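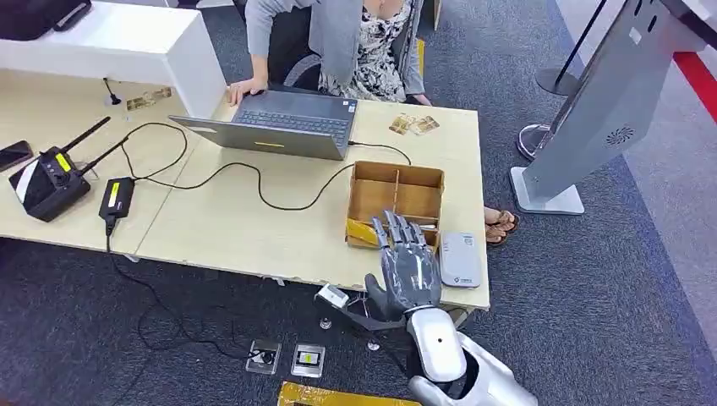 From: Kenneth Abella
To: manipulation list
Date: 19 April 2026
Subject: Re: Hand pose estimates near the desk edge

Damián Trujillo wrote:
> I read the Lumanlan write-up and I'm not clear on how you got the wrist
> error down without recalibrating the head camera. Did you retrain the
> whole estimator, or just change what goes into it? Also, were the desk
> trials done in the lab or out on the Briltham floor? Our results fall
> apart as soon as there's clutter behind the fingers.

Hi Damián,

We didn't retrain the whole thing. The backbone is the one from February, frozen. What changed is the last stage, which used to take the head camera crop alone and now also takes the joint readings from the arm, projected into the same view. If the two disagree by more than a threshold the crop is thrown out and the joint estimate carries over to the next cycle. The threshold is 50 pixels. Crisanto picked it by hand and we haven't tuned it.

The case that pushed us to do this was the open hand held upright with the palm forward, low down, with the fingertips close to the front edge of a desk. The hand is dark grey and so is a lot of what ends up behind it. Our carpet is dark grey-blue, and the old version would lose the finger outlines against it. A cardboard box just past the fingertips is a different problem. The straight edges of the partitions pull the fingertip estimates toward them. Cables on the floor do the same thing, though less often.

The forearm shell is glossy and we expected trouble from reflections. That turned out to be minor — Omar masked the shell for one run and the numbers barely moved.

The set is 2,094 clips, of which 143 are held out. All of the held-out ones have a desk in view, and many have a person seated on the far side. We left the desks as people had them, so there are laptops, routers, phones and card stacks in the background. On those clips the median wrist error is roughly half what it was. The fingertips improved less, and the thumb hardly at all. I'd treat the thumb result as unsolved.

Two things I would check on your side. First, whether your joint readings and camera images share a clock. Ours drifted at first and the fusion made everything worse until Mark Anthony Sarmiento fixed the timestamps. Second, whether your crop includes the forearm. If it stops at the wrist the projection has very little to line up with.

As for where, both sites are in the set, but the held-out clips are all Briltham.

I can put the last-stage code in the Memgate repository once Crisanto has cleaned up the config files. The clips themselves have people in them so they'll need a separate request.

Kenneth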